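Cuánto espera la gente en una cafetería antes de enfadarse
Informe final, asignatura de Métodos de Observación
24 de octubre de 2026

Elegimos el tema de las colas porque en el grupo somos expertos involuntarios. La idea inicial era estudiar la paciencia humana en general — el profesor nos sugirió, con bastante tacto, que empezáramos por una cafetería.

El trabajo de campo se hizo en mayo, en dos locales: Grandwood, que tiene una sola caja y mesas redondas, y Ollivley, que tiene dos cajas y un sistema de turnos que los clientes interpretan cada uno a su manera. Registramos 973 esperas, desde que la persona se colocaba en la cola hasta que recogía su pedido o se marchaba. Descartamos las de quienes entraban solo para ir al baño, que en Grandwood son una clientela fiel.

También pasamos un cuestionario breve a 60 clientes. Les pedíamos que calcularan cuánto habían esperado y después comparábamos su respuesta con el cronómetro. Casi todos exageraron. El caso más llamativo fue el de un señor que declaró un cuarto de hora tras una espera de cuatro minutos y nos pidió que constara su protesta. Consta.

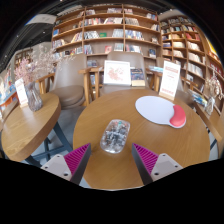
La diferencia entre los dos locales fue menor de lo previsto. En Ollivley la cola avanza más deprisa, pero la gente se queja más, porque siempre hay otra fila con la que compararse. El modelo de Haque, una hoja de cálculo heredada del curso anterior, predecía lo contrario con dos decimales.

El abandono se concentra a partir de los 300 segundos. Antes de ese punto el cliente suspira, mira el móvil y lee la carta como si fuera a cambiar de opinión; después, empieza a mirar la puerta.

Limitaciones: los cronómetros eran los de nuestros teléfonos, y uno se quedó sin batería en plena hora punta. La aplicación Fiveta, con la que volcamos los datos, duplicó una tarde entera y hubo que limpiarla a mano. Tampoco observamos ningún domingo por la mañana, ya que ningún miembro del equipo se ofreció.

Los datos y el cuestionario completo van en el anexo B. El anexo A se suprimió por falta de contenido.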